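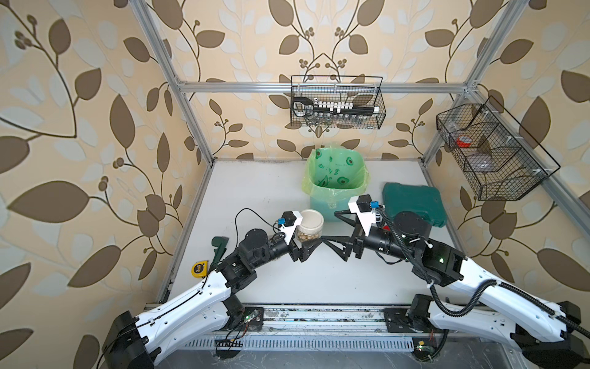

Wrist camera policy ignores the jar when the bin is behind it

Posted by Hugo Millet

Hi all, hoping somebody has run into this. I have a two-arm setup on a tabletop and I'm training one policy for both arms, with a fixed camera plus a camera on each wrist. The job is dull: get the clear plastic jar, tip what's in it into the trash bin, put the jar back. I have 91 demos, all teleoperated by me, mostly in October after dinner.

From the overview camera things look sensible. The arms go where they should. Then one gripper gets near the jar and it just sort of hovers, drifts toward the bin and closes on air. I dumped the wrist stream to see what the network sees at that point.

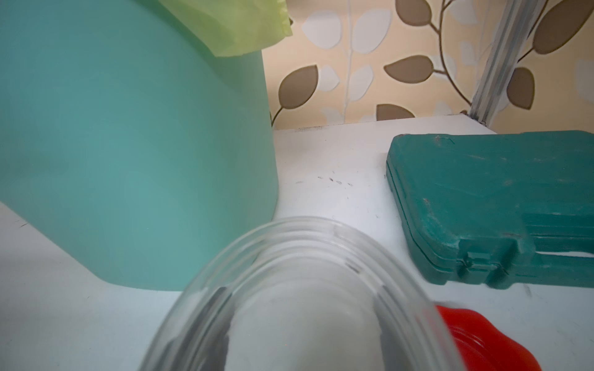
My guess is that the big teal bin is winning. It's a huge flat patch of color and the jar is clear, so most of what shows through it is white table. When I mask the bin out in the wrist view the hover goes away, but then it has no idea where to pour. I've tried more training steps (no change) and random crops (worse!). Do I need depth, or a separate detector for the jar, or just more data?

Posted by Beatriz Seixas

Please don't buy a depth camera for this. Clear plastic is about the worst thing you can hand one, I lost most of a month to that with the Dosgate sorting cell.

I'd check your timestamps first. Closing on air a bit early or late smells like the wrist stream lagging the joint states. Mine was off by 700 ms on one arm only, and the policy had learned to trust the overview camera and treat the wrist as decoration. Plot the gripper opening against the wrist frames for one demo and step through it by hand. If the jar fills the view two or three frames after the fingers have already moved, there's your problem, and no amount of data will fix it.

If the clocks are fine, then look at variety. Did the bin ever move between demos? If it stayed in the same place for all 91, the network can use it as a landmark for everything, grasp included. Move it a hand's width each time, shuffle the jar too, and record some more. I'd also go easy on color jitter but keep it in. And leave the random crops out of the wrist view, they throw away the position cue you need at close range.

Posted by Régis Hervieu

more data. I have 1,183 episodes and it still misses sometimes lol

Also check your action chunk length, mine was 16 and shorter worked better for grasping — no idea why.

Contact | Help rules | © Nikthorpe Community Help | Back to top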